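Givthorpe toy library opens its doors for a new season of borrowing, mending and swapping

Givthorpe, 4/13/21 – Families in Givthorpe will soon be able to borrow toys as easily as they borrow books. The Janda Toy Library opens this spring in the old seed merchant's shop on Wikinon Street, with 500 toys ready to go home in a bag for up to 3 weeks at a time.

Membership is free for anyone living in the town or the villages along the Radu valley. There are no late fees. If something comes back with a wheel missing, it goes to the mending bench, and the family picks something else.

The idea grew out of a swap table that ran every August outside the primary school. Parents brought what their children had outgrown and took home whatever caught a small person's eye. By the last one the queue went past the bus shelter, and the same request kept coming up: could this happen all year round? We're delighted to say that now it can.
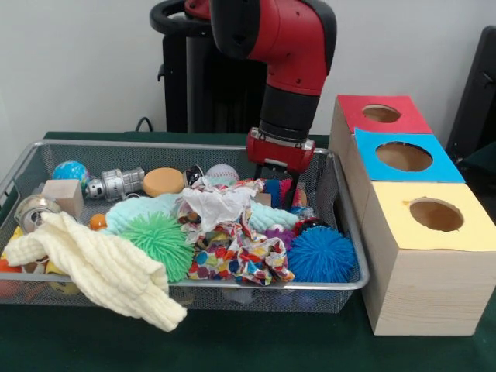

Toys for babies and toddlers were the first thing families asked for, and they make up the largest part of the collection. They are also the toys that get outgrown fastest, often within a few months, and the ones that most often end up in a loft. Older children have plenty to look forward to as well: board games, train track, marble runs, construction sets and a dressing-up rail that already has its fans. Much of the stock will be kept in open containers at child height, so that rummaging is part of the visit. A ball with a globe pattern can sit next to a wooden cube and a silver toy robot, and a child who came in for one may well go home with another. We love that, and we have no plans to tidy it out of existence.

The collection has come almost entirely from local homes. An appeal for donations brought in 163 separate bags and boxes, left at the bakery, the health centre and the railway ticket office. Every item is checked before it goes out. Plastic and wood are washed and dried, fabric toys go through a hot wash, and anything with a battery compartment is opened up and tested. Puzzles are put together on the big table at the back – all of them, to the last piece – and those with gaps are labelled so that families know before they borrow.

Borrowing is simple. Each household gets a card and can take home up to four items, one of which may be large. Large items include the play kitchens, the ride-on tractors and the rather splendid dolls' house given by a family in Radu Bridge. These can be reserved by telephone or at the desk. Birthday party boxes, with bunting, skittles, hoops and a parachute, can be booked for a weekend and need to be returned by the following Tuesday's closing time.
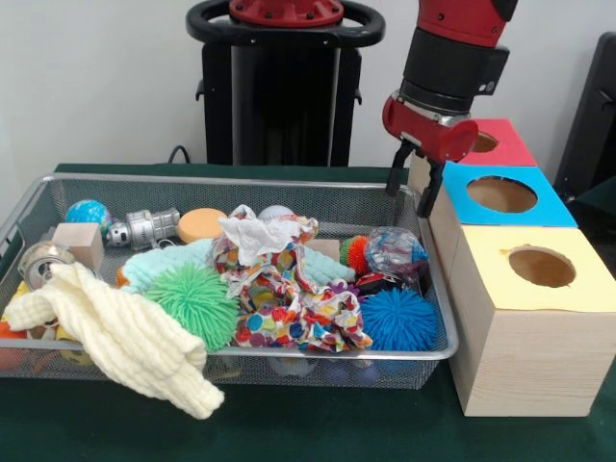
One grandmother from the far end of Wikinon Street told us she had been buying toys for visits that lasted two days and storing them for the rest of the year. She plans to borrow a fresh batch before each visit instead, and to use the cupboard for her jam. She also asked whether grandparents could hold a card of their own, even if the children live elsewhere. They can, and the joining form has been changed to make this clear.

Childminders, playgroups and school reception classes can join too, on a group card that allows up to 20 items. A sensory collection is being built up for children with additional needs, with weighted lap pads, textured balls, chewable toys and light panels. Families who would find the shop too busy can book a quiet half-hour before opening, with the radio off and the lights turned down.

The mending bench is a project in its own right. It will run one evening a fortnight, with tools, glue, thread and a very large tin of odd screws. Bring a toy from home that needs attention, or come to learn how to re-string a puppet or put a new axle on a truck. Children are welcome if they bring an adult. Tea is provided, and cake is likely.

The shop itself has had a good scrub and a coat of paint. The original counter has stayed, along with the bank of seed drawers behind it, which now hold dice, counters, spare jigsaw pieces and doll shoes. The step at the front door has been replaced with a ramp, and there is space for 3 pushchairs inside and a covered rack for bikes in the yard. 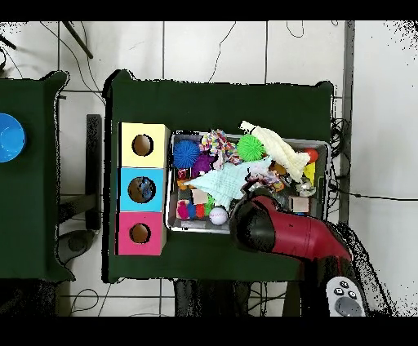
Boxes with round holes in the top, beside a tray of toys and soft objects.

Running costs for the first year are being met by a grant from the Givthorpe Town Fund and by 100 local households who have each pledged a small monthly sum. Their support pays for rent, heating, washing powder and insurance, and leaves a little over for new stock. Top of the wish list are wooden train bridges, balance bikes and games that work well with two players.

Donations of clean toys in working order are welcome at the shop during opening hours. We can't take car seats, cot mattresses or helmets, and we have enough soft toys for the time being – thank you to everyone who has been so generous with their bears!

Opening hours will be 10am to 4pm on weekdays except the first of each month, when the shop closes for cleaning and stock checks, and 9.30am to 1pm at weekends. Joining forms are available at the desk, the library and the health centre. Please bring proof of address.

ENDS

Notes to editors

The Janda Toy Library is a not-for-profit project based in Givthorpe. Interviews and visits can be arranged through the press desk at the shop.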